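**Floral wallpaper in a small dining room - too much?**

**budwood_bess**
We've got a narrow little dining room in our 1920s place and I have fallen hard for a big-flower paper, the kind with blooms the size of your head. My sister says it will feel like eating inside a hatbox. Room is 7 feet across at the tight end. Talk me into it or out of it, please, I've been carrying samples around in my purse since last month!

**pastemaker6**
Out of it, sorry. I papered a powder room in a large print from Laizer and loved it for a year, then I didn't. One wall, maybe. And be careful with the repeat - I wasted most of a roll lining mine up, and it wasn't cheap paper.

> One wall, maybe.

**trestberg_attic**
Oh, I have to disagree with this, and kindly, because I know powder rooms can go sour on a person. One wall in a small room always looks to me like you ran out of money. Go all the way around and the corners sort of melt, and you stop noticing how tight it is. Pale background, though. I did ours in a dark green and we had lamps on at noon.

**pastemaker6**
We'll have to differ! Mine had a pale background too and it still wore me out.

**plurnedo_pat**

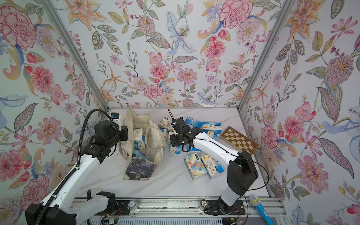 Trestberg, 5/13/21

I'm with attic on going all the way around. Pale blue-white behind the flowers, peonies and lilies and dahlias across the three walls, and it still feels light to me, even with all that pink and orange. White marble on the table helps too, I think. Bess, if your table is dark wood I'd put a plain cloth on it and look again before you decide.

**budwood_bess**
Table is dark, yes, and my grandmother's, so it stays. The paper I want comes to $182 for the room, and the fancy one was going to be $800, so at least I can be wrong cheaply. Did anyone size their plaster first?

**trestberg_attic**
Always size old plaster, dear. Two coats if it's chalky.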